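Unit 4: Soft bags and small items
Flondlow short course in packing and storage - handout
Course tutor: Dorothy Gosling
Revised Jun 6, 2024

4.1 Scope
This unit covers unstructured fabric bags, meaning those with no frame or stiffened base. Rigid cases were dealt with in the May handout. The Fraser folding method is assumed.

4.2 Preparing the bag
Empty the bag and lay it flat on a clear, pale surface. Dark cloth hides dark items, and small objects are easily folded in by mistake. Press the air out from the base towards the opening. Creases may be left at this stage. The strap should lie clear of the body of the bag, in an open loop, so that any twist can be found and removed before filling.

4.3 Placing small items
Items such as torches, keys and pens are set to one side of the bag, never on top of it.

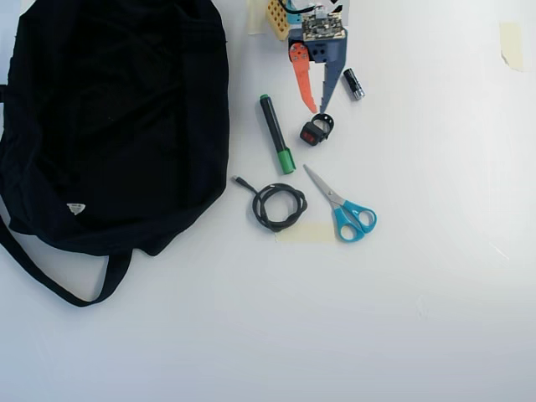
Black fabric bag, laid flat with the strap looped out.
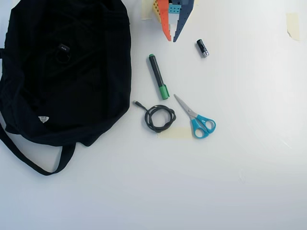 Leave a gap of 30 mm between neighbouring items. Long items may lie at any angle, provided that they do not roll. If one does roll, turn it until it rests against its widest part - a folded cloth may be used as a stop.

4.4 Order of filling
Heavy items go in first, against the base. Torches and similar items go in an inner pocket where there is one, with the switch facing inwards. Bags without a pocket need a pouch, closed before it is put in. No pouch should be filled to more than 40 per cent of the bag's depth.

4.5 Exercise
Work in pairs. Pack and unpack one bag 3 times using the Nirham order (heavy, flat, small), then 2 times using the Ulusent order (flat, heavy, small). Record the time taken for each and note any item that shifted when the bag was lifted by its strap. Bring the completed sheet to the next session. Unit 5 deals with labels and tags.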